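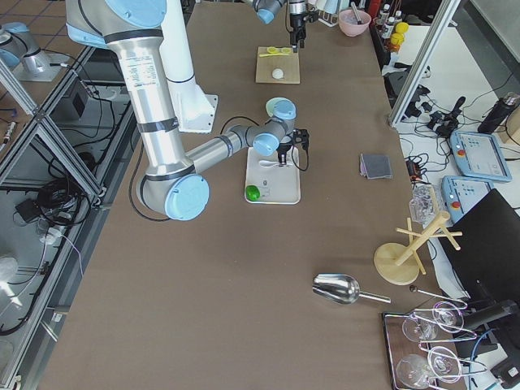

Jesetard and Savolainen team up on a wool coat line, again

Outerwear label Jesetard has put out its second collection with the Savolainen mill, a run of coats, jackets and one very expensive vest that went on sale in April under the name Plavano. The brand calls it "a conversation between cloth and cut." Shoppers may wonder how much of that conversation they already heard last year.

The first joint line had a long overcoat, a peacoat and a shawl-collar cardigan. Plavano has a long overcoat, a peacoat and a shawl-collar cardigan, plus a field jacket with four pockets and the quilted vest. The overcoat is two inches shorter. Its buttons are horn now, and the lining has gone from navy to a rusty brown that looks good in the lookbook and will probably show every bit of lint.

Prices have moved more than the patterns have. The field jacket starts at $751 and the overcoat is $1,084, well up on the coat it replaces. Jesetard puts the increase down to a heavier fabric, woven only for this line. The product pages don't give a weight for either the old cloth or the new one, so buyers will have to take that on trust or go feel a sleeve.

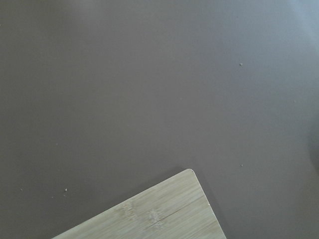
They may have trouble finding a sleeve to feel. The collection is sold through Jesetard's own website and at Pollent, the small chain of menswear stores that carried last year's line. Pollent says only its larger locations will have the full range. The smaller ones get the peacoat and the cardigan, and can order the rest on request, with payment up front.

Then there's the matter of how many exist. The overcoat is billed as a limited edition of 221, each with a numbered label sewn inside the chest pocket. Last year's overcoat was also billed as limited, then came back in the fall in a slightly different gray. Asked whether the same could happen here, Jesetard said it had "no current plans" to make more, a phrase that leaves plenty of room.
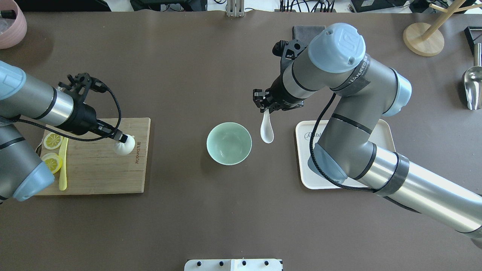
Savolainen's part in all this is easier to like. The mill has a good name among tailors for dense, dry-feeling wool that holds a crease, and the herringbone used for the peacoat is handsome even in the brand's rather gloomy photos. Whether it needed a new collection name and a launch film is another question. The film runs for several minutes and shows a lot of fog and very little coat.

The care label says dry clean only across the whole line, vest included. Returns are accepted on unworn pieces, but the numbered overcoats are final sale once the label has been assigned, and that happens at checkout.

Plavano is available now in sizes small to extra large. A women's version is listed as "coming soon," as it was last year.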